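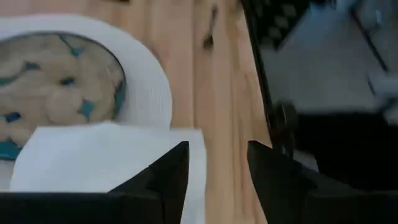
Composer son premier composite, la petite carte recto verso qu'on laisse en casting, c'est pour moi le moment le plus excitant quand on débute comme modèle ! On a enfin des images, on a envie de toutes les montrer… et c'est là qu'il faut trier. Je fais toujours ce tri sur papier, jamais à l'écran. Une table en bois clair, avec le fil du bois bien visible et une assiette blanche poussée sur la gauche, suffit largement : on étale les tirages dans la longueur et on les déplace à la main jusqu'à ce que l'ensemble tienne debout.

Ce qu'il vous faut

Une série de photos récentes (une vraie séance et quelques polas, sans maquillage)
Des tirages bon marché, format carte postale
Un crayon gras et des pastilles de couleur
Un mètre ruban
Un logiciel de mise en page, même très simple

Étape 1 : réduire la sélection à 10

De ma dernière séance chez Lamont, je suis revenue avec 2854 fichiers. Oui, je sais ! J'ai fait un premier passage très rapide, en suivant uniquement mon instinct : une seconde par image, pas plus. Au deuxième passage, j'ai éliminé les doublons, les mains crispées, les regards un peu absents. Faites imprimer ce qui reste, attendez le lendemain matin, puis reprenez le paquet et gardez-en 10.

Angus Chisholm, le photographe qui m'a appris à faire ce tri, retournait les tirages tête en bas. On ne voit plus son propre visage, on voit des lignes, des masses, une lumière. Essayez, c'est bluffant, et ça calme tout de suite les « oui mais là j'aime bien mes cheveux ».

Étape 2 : choisir le recto

Une seule photo, un portrait serré, le visage dégagé. Évitez les lunettes, le chapeau et la main devant la bouche, même si l'image est sublime (gardez-la pour le book !). Votre nom vient en bas ou sur le côté, dans une police lisible. Si vous hésitez entre deux portraits, collez-les au mur et reculez de trois mètres : celui qui vous appelle encore à cette distance est le bon.

Étape 3 : équilibrer le verso

Quatre images, c'est le format classique. Je conseille :

un plein pied, silhouette nette, chaussures visibles
un trois quarts en mouvement
un sourire franc
une image plus éditoriale, où vous vous lâchez

Regardez les couleurs côte à côte. Deux fonds rouges voisins vont se disputer l'attention, alors qu'un seul rouge au milieu de tons neutres réveille toute la carte.

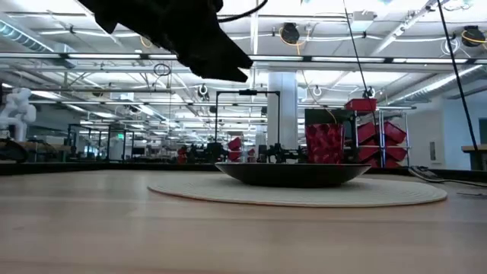 Une touche de rouge, du noir et un set crème sur le bois clair.

Étape 4 : noter les mensurations

Taille, poitrine, tour de taille, hanches, pointure, couleur des yeux et des cheveux. Mesurez-vous le matin, debout, sans rentrer le ventre, et demandez à quelqu'un de tenir le ruban. N'arrondissez rien ! Detlef Frerichs, booker chez Pondeck, m'a raconté avoir renvoyé une fille d'un essayage pour trois centimètres de hanches inventés. Quel dommage, les robes existaient dans la bonne taille.

Ajoutez un contact, celui de l'agence si vous en avez une, sinon une adresse mail dédiée. Pas d'adresse postale, jamais.

Étape 5 : monter et imprimer

Je monte mes cartes dans Workine, mais n'importe quel outil qui exporte un PDF propre fera l'affaire. Prévoyez trois millimètres de fond perdu et vérifiez que les photos sont bien en 300 dpi. Pour le papier, un mat assez épais : le brillant prend les traces de doigts dès le premier casting.

Commandez d'abord un exemplaire d'essai. Chez Sedix, j'avais sauté cette étape et je me suis retrouvée avec plus de 690 cartes où ma peau tirait sur le vert ! Il m'en reste un carton entier, je m'en sers pour les listes de courses.

Refaites la carte dès que vous changez de coupe ou de couleur. Moi, je reprends la mienne en août, quand les agences sont calmes et que les imprimeurs livrent vite.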